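Shelf desk

A shelf desk, also called a desk niche or built-in study unit, is a piece of fitted furniture in which a writing surface and open shelving share one set of side panels. The desktop sits at normal working height and the shelves rise above it, so that books, papers and small personal items can be kept within reach of the chair. It is most common in bedrooms, student rooms and small flats.

Layout

Most units have two shelves over the desktop. The upper shelf takes light or seldom used things such as cushions, fabric storage baskets and paper organisers. The middle shelf, near eye level for a seated person, usually holds books at one end and ornaments along the rest of its length. 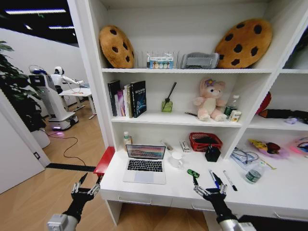 Some units add a narrow compartment at one side, intended for objects that do not stand well in a row. The desktop itself is left as clear as daily work allows. A laptop, a mug, a stapler and a few bottles are typical contents. White is a common finish.

History

The form became popular with makers of fitted bedrooms, who used it to fill alcoves too shallow for a wardrobe. The Tollis firm sold a unit under the catalogue number 3357, supplied with side panels 14 millimetres thick. Grukero later offered a version with movable shelves, first shown in May at the Skultolska furniture hall. The designer Mutua Nyamweya argued in a lecture given there that the desktop should be fixed before any shelf height is chosen — advice still repeated in fitting guides.

Tidying and storage

Small things tend to gather at the back of the desktop, under the lowest shelf, where they are harder to see. An open basket is the usual remedy. It can be lifted out in one movement when the surface is wiped.
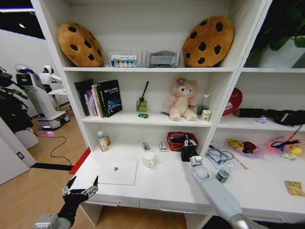 How should books be kept on a shelf that has no bookend?
They should be stood against a side panel, with the tallest and heaviest placed so that they do not push the thinner ones over.

Drinks are best kept on the desktop and away from the laptop. Lids should be fitted to cups and bottles when not in use.
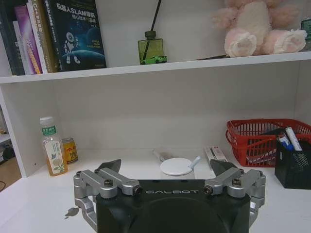
Photograph: Najjar picture library

Baskets with mesh sides let dust fall through and should be emptied from time to time. Pens and other slim items are easily lost among larger ones and are better kept in a case or an upright pot.

Decoration

Soft toys, novelty cushions and reed diffusers are often placed on the shelves. A diffuser should stand on a level board, clear of paper and fabric, as the oil may mark both.

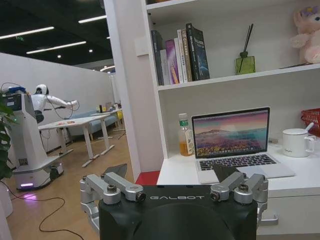

Upright books and a reed diffuser on the shelf above a white desktop.

Care

Painted boards are cleaned with a soft damp cloth and dried at once. Fixings should be checked every 6 months, and sooner if a shelf has begun to sag.

See also: Alcove; Bookcase; Bureau; Fitted furniture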